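Let the people who know the job hold the controls

Triin Šimkus

I have spent 3 months at Brerkport showing robots how to put pegs into a board, and I want to argue that we choose the wrong people to do the showing. The choice usually goes to whoever built the arms, or whoever is free.

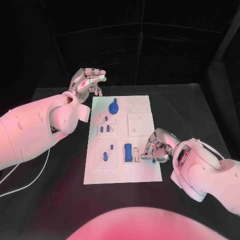
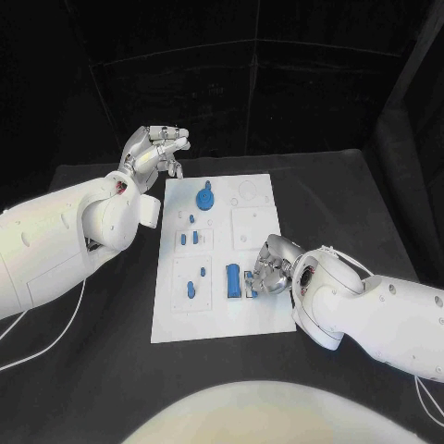
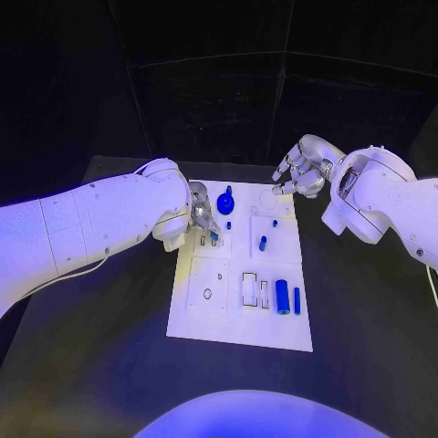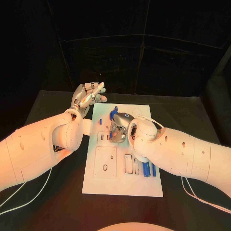
The board task at Brerkport: two arms, one white board and the blue parts.

A demonstration is a copy of somebody's habits. If I hesitate over a slot, the hesitation goes into the recording. If I come at every peg from the same side because my shoulder is stiff, that goes in too. Run it 600 times and the robot has a very thorough record of my stiff shoulder.

In September we had two people at the controls. One was an engineer who knew every joint in the arm. The other, Aka, had done bench assembly at Skulto before she joined us. The engineer was quicker at first. Aka was slow for a day or so, then settled down, and from then on her runs were the ones we wanted to keep. She lined a part up before she lowered it. When it caught, she backed off a little and tried again, and she didn't press.

We threw out 131 runs that month. Most of them were mine or the engineer's.

The usual objection is cost. Training an assembler to drive two arms remotely takes time, and an engineer is already in the building. I accept that for a first trial. I don't accept it for a set of 1000 runs that other people will build on. Fixing bad habits afterwards is slow work, and at Toom, where I was before, we never managed it fully.

There is also the matter of pay. Operating is treated as a junior job, something to be got through before the real work starts. Yet what the arms learn to do with a small peg comes from the person at the controls. I would pay operators on the same scale as the people who write the training code, and I would put their names on the results.

I would also let them say no. Aka asked twice for a run to be stopped when her hands were tired. Both times we should have asked her first.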